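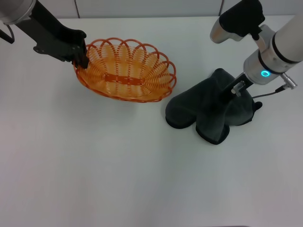
Section 2: Setting up your shared pantry list

OK, so you've got Fokano installed and you're staring at a blank list. Mine stayed blank for two whole days! Let's get yours going. I'm writing this on the Estau version, and if you're still on the older one your menus will sit on the left, but the names match.

1. Open Lists and tap New. Give it a name your household will recognize. Ours is Bosbridge, after our street, and Anahera Treloar's is just "food."

2. Pick your shelves. You get Dry, Cold and Frozen to start with, and you can add up to 13 (I use five, and one of those is only tea).

3. Type in your first items. Don't bother with amounts yet — you can fill those in later from the item page, and it goes a lot faster when you're standing in front of the cupboard.

4. Tap Share, then enter the email of whoever you live with. They'll get a six-letter code that works until midnight.

5. Have them open the app, tap Join and type the code. Capitals don't matter.

Note: Both phones need to be on the same version before step 4. If the Share button is gray, that's almost always why, so update both and try again.

6. Set your low-stock alert. Go to Settings, then Alerts, and choose a time of day. I had mine at 7 a.m. for ages and hated it. Late afternoon is much better, right before I'd stop at the store anyway.

Caution: Clear List and Clear Checked are right next to each other. Clear List wipes everything for everybody, and there's no undo! Madalena Moreira lost 196 items that way in January and had to type the whole lot back in. Make a backup first (Settings, Backup, Save Copy).

7. If you're bringing over an old list from Sheehan, save it as plain text with one item per line, then use Import. I moved 581 lines over and it took around a minute — the duplicates show up in yellow, and you can merge them with a long press.

Shelf labels and printing are in Section 3.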